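Ist Rot wirklich die auffälligste Farbe?

Von Rigoberto Palomino
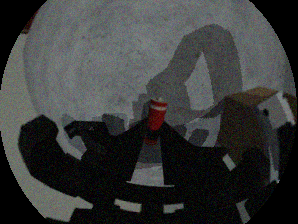

Computerbild: ein kleines rotes Ding, dahinter viel Grau.

Feuerwehrautos sind rot, Stoppschilder auch. Wenn man Erwachsene fragt, warum das so ist, sagen sie meistens: »Weil man Rot am besten sieht.« Das klingt vernünftig. Aber stimmt es auch? Wer hat das nachgeprüft? Und sieht man Rot immer am besten oder nur manchmal?

Behauptung 1: Rot sieht man überall sofort.

Kommt darauf an, was drumherum ist. Eine rote Mütze auf einer grauen Straße findest du schnell. Leg dieselbe Mütze auf einen Haufen roter Herbstblätter und such noch einmal. Die Mütze hat sich kein bisschen verändert, nur der Hintergrund ist ein anderer. Der Unterschied zwischen einem Ding und seiner Umgebung heißt Kontrast, und auf den kommt es beim Finden sehr an. Eine graue Maus fällt in einer Kiste voller Tomaten ziemlich auf!

Behauptung 2: Rot sieht man auch im Dunkeln gut.

Da wäre ich vorsichtig. In deinen Augen gibt es zwei Sorten von Sinneszellen, die Zapfen und die Stäbchen. Mit den Zapfen siehst du Farben, aber sie brauchen viel Licht. Die Stäbchen kommen mit wenig Licht aus, können aber Farben nicht unterscheiden, und auf rotes Licht reagieren sie kaum. Deshalb wirkt eine rote Blume am Abend fast schwarz, während die grünen Blätter daneben noch recht hell aussehen. Manche Feuerwehren haben deshalb auch leuchtend gelbe Streifen auf ihren Autos. Ein rotes Rücklicht am Fahrrad ist etwas anderes — das leuchtet ja selbst.

Behauptung 3: Rot macht Stiere wütend.

Das steht in vielen Comics. Rinder haben aber nur zwei Arten von Zapfen, die meisten Menschen haben drei. Rot und Grün können Rinder schlecht auseinanderhalten. Was den Stier reizt, ist vor allem das Tuch, das vor seiner Nase herumgewedelt wird. Ein blaues Tuch würde genauso gut funktionieren. (Bitte nicht ausprobieren.)

Behauptung 4: Alle Menschen sehen dasselbe Rot.

Nein. Manche Menschen haben eine Rot-Grün-Schwäche, Jungen viel häufiger als Mädchen. Für sie können reife und unreife Erdbeeren sehr ähnlich aussehen. Darum sitzt das rote Licht bei der Ampel immer oben. Ob zwei Menschen ohne Farbschwäche beim Wort »Rot« genau dasselbe erleben, weiß man übrigens auch nicht. Ich kann ja nicht in deinen Kopf schauen.

Prüf es selbst nach

Du brauchst Papier in Rot, Gelb, Blau und Grün, eine Schere und jemanden, der mitmacht. Schneide aus jeder Farbe ein gleich großes Stück aus. Gleich groß ist wichtig, sonst weißt du am Ende nicht, ob die Farbe oder die Größe den Unterschied gemacht hat.

Leg die Stücke auf einen grauen Karton. Die andere Person hält die Augen zu, öffnet sie auf dein Zeichen und sagt, was sie zuerst gesehen hat. Dann vertauschst du die Plätze und machst es noch mal. Danach kommt eine Wiese oder eine bunte Decke als Untergrund dran. Und zum Schluss dasselbe in der Dämmerung.

Eine Klasse aus Utberg hat das im September gemacht, mit 24 Kindern. Auf dem Karton lag Rot vorn, auf der bunten Decke gewann Gelb. Ist Gelb damit die beste Farbe? Mir reicht das als Beweis noch nicht. Auf einer anderen Decke wäre vielleicht Blau vorn gewesen. Schreib auf, was bei dir herauskommt, auch wenn es nicht zu dem passt, was du erwartet hast.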